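Visit to the Soreo workshop, Rerndale
March 1, 2022

Ye-ji Song had arranged the visit in August and it was put off twice, so I was glad to get on the train at last. Soreo has the ground floor of an old mill building in Rerndale, with 1886 cut into the stone over the door. There is no sign from the road. I walked past it once and had to ring for directions.

Seven of us went: four from our side, two from Bang, who make pumps and small gearboxes, and Enda Foley, who used to work in gear cutting and now teaches evening classes in it. We signed in, were given safety glasses and a cup of tea, and were told where the fire exits were.

Sang-wook Myung runs the workshop. He gave a short talk before we went in, without slides. Soreo does assembly trials for firms that make small mechanical parts in short runs. A firm sends a box of parts and a drawing, and Soreo tries to find out whether a pair of robot arms can be taught to put them together at a sensible cost. Sometimes the answer is no, and he said they charge the same for a no.

The older way of doing this is to write down every position the arm must go to. That works well if the parts always arrive in the same place, held in a fixture. It works badly if they are put down by hand on a bench. Soreo therefore spends most of its time on showing the job to the robot. A person does the task through the arms, over and over, and the recordings are used to train the control software.

We saw two ways of showing. The first was by hand. Ye-seo Cha put one arm into a mode where the motors only hold up its own weight, took hold of it near the wrist and moved it through a simple pick and place. It moved more easily than I had expected, though the joint nearest the base had a bit of drag in it. She let each of us have a go. Enda said it felt like leading a cow, and he may be right, as he grew up with them. The trouble with this method is that you need both hands for one arm, so a job with two arms needs two people who agree with each other.

The second way was by remote control, and we spent most of the morning on it. The operator sits at a desk a short distance from the bench and holds two small handles, one for each arm. The arms follow the handles. A trigger under the first finger opens and closes the gripper. There is a screen, but Ju-won Jang, who was operating, mostly looked over the top of it at the bench itself. He said beginners stare at the screen and regulars do not, except for close work.

The task that day was handling metal gears for Lolum, a small box that one of their customers makes. The gears have to be picked up from a cloth, passed from one gripper to the other if they need turning, and set on a shaft. Picking up is harder than it sounds. A gear lying flat gives the fingers very little to hold, and if they close a little off centre it slides away. They tried a bare bench first and went over to cloth because the parts stay where they are put.

One complete run, from picking up the first gear to opening the gripper at the end, counts as one demonstration. Ju-won does 35 before lunch if nothing goes wrong. Between runs he gets up and moves the gears to new places by hand, so that the software does not learn just one layout. Failed runs are kept too, but marked as failed and stored apart. I asked what counts as a failure and he said dropping a gear is not one, as long as it is picked up again. He thinks those runs are some of the more useful ones. Sang-wook is less sure, and the two of them had plainly been over it before.

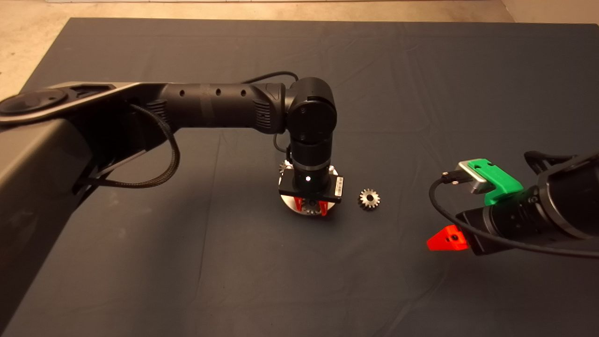
Soreo Assembly Trials Team
The left arm has a gear between its orange-red fingers, and another gear is lying on the cloth close by. The fingers are printed in the workshop. Ye-seo changes them whenever the tips wear, and she had a drawer of earlier shapes that she was happy to show us. I would have liked longer with that drawer.

The two from Bang asked the most questions, chiefly about oil. Their gears come off the line with a film of it, and they wanted to know if that would spoil the grip. Sang-wook said he would need to try it and asked them to send a box uncleaned. They also asked how long it takes a new operator to become useful. Ye-seo said a few days for one arm and a good deal longer for two - most people let the second hand drift while they watch the first.

I had a short turn at the handles before we broke up. I managed to get hold of a gear on my fourth try and then pushed it into the bench while attempting to lift it. Ju-won reached across and stopped the arms, and that was the end of my turn.

Lunch was sandwiches in the upstairs kitchen. Anyone who wants to go on the next visit should give their name to Ye-ji. Wear flat shoes, as the yard is cobbled, and allow extra time for finding the door.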